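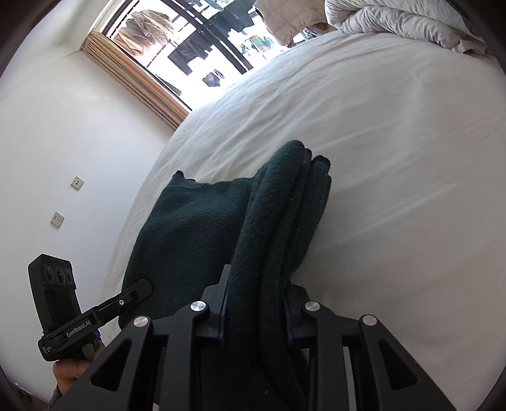 Fuzzy green fabric on a white sheet.

Reviews > Software > Portfolio Builders

Brellex Review: A Portfolio Builder for Teachers and Course Designers

By Heike Schwerdtfeger

Filed under: Teaching Tools, Portfolios, Web Publishing

14 shares | 3 comments

I moved my teaching portfolio to Brellex in January and have used it through one full job search. Before that I had a folder of PDFs and a blog I had stopped updating. I paid for my own account.

Brellex is a website builder made for people who work in education. You start with a blank site or one of 10 layouts. I used the one called Rothe, a plain layout with a menu on the left and one long page per project. Setup took an evening. Moving my old material took most of a month, and that was my own fault for keeping lesson plans in four different formats.

Each project page has fixed fields for the audience, the learning goals, the tools used and your part in the work. I found this useful. My old pages had a lot of finished slides and very little about what I did on the team. You can hide any field you don't need, but you can't rename them, so "Learners" stays "Learners" even if you were training hospital staff or writing a manual.

File handling is good. PDFs open on the page and slides can be shown one at a time or as a grid. Video has to be hosted somewhere else and linked. Course packages are the weak spot. I uploaded five modules built in Cultenetti, and two of them opened without their navigation buttons. Support answered the next morning and told me to export them again with the older player. That fixed one. The other is still on my site as a set of screenshots.

The editor is slow on long pages. Once a project gets past 20 or so blocks there is a pause after every change, and dragging a block from the bottom to the top means letting go halfway and picking it up again. Autosave works and I haven't lost anything. Undo only goes back three steps.

Password pages are the feature I would pay for again. I have student work that I can't show in public – everyone signed a release for job applications only – and Brellex lets me put a password on one project and leave the rest open. You can set a different password for each employer and see when it was used.

On a phone the site looks fine, apart from tables, which shrink until they can't be read. I turned mine into lists.

I also tried Vemenden for a couple of weeks. It has better-looking layouts and a much faster editor, but a password there covers the whole site or nothing. If all of your work is public, look at Vemenden first.

Exporting gives you a zip file of plain pages with the images in one folder. The links between pages worked when I opened it on my laptop. Comments and visit records are not included.

Worth it for: instructional designers, teachers applying for design jobs, anyone with work that needs to stay partly private.

Skip it if: most of your portfolio is interactive courses or video.

Rating: 3 out of 5

3 comments

Rainer Kohlhase
Same trouble with the navigation buttons here. Exporting with the older player fixed all of mine, but the fonts changed.

Ludivine Roussel
Can you use your own domain name?

Heike Schwerdtfeger
Yes, on the paid plan. Mine was connected by the next day.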